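Folding (textiles)

Folding is the reduction of a flexible flat article, such as a cloth, towel or garment, to a smaller shape by laying one part over another. In household laundry work it follows drying and comes before stacking and storage.

Terms

A fold line is the crease about which the material turns. The closed side of a folded article is called the folded edge; the opposite side, where the separate layers end, is the open edge. A packet is a single folded article, and a stack is two or more packets laid one on another.

Methods

The half fold brings two opposite edges together and may be repeated at right angles to the first fold line. Two half folds give four layers. The third fold divides the length in three and turns both ends inward – it hides the hems but needs more care in alignment. A square cloth 30 inches on a side, folded in thirds both ways, gives a packet 10 inches square.

Thin cloth shifts easily and is smoothed by hand between folds. Thick cloth resists a sharp crease and forms a rounded folded edge.

Faults

Common faults are skewed corners, uneven layers and bunching. Bunching occurs where slack in an inner layer gathers at a corner or along an edge. Opening the last fold and smoothing outward usually corrects it. 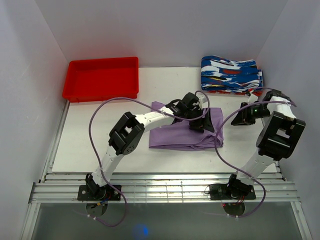

Zanele Msimang
Contributing editor, Household Textiles

A purple cloth folded to a roughly rectangular shape, with wrinkles bunched at one corner and flatter material beside them. The patterned blue fabric behind it is folded as a stack with a rounded end.

Storage

Packets are placed on shelves with the folded edge outward, or set upright in drawers and open bins. Upright storage leaves each folded edge visible but requires packets of equal height.

See also: Crease; Hem; Ironing; Linen closet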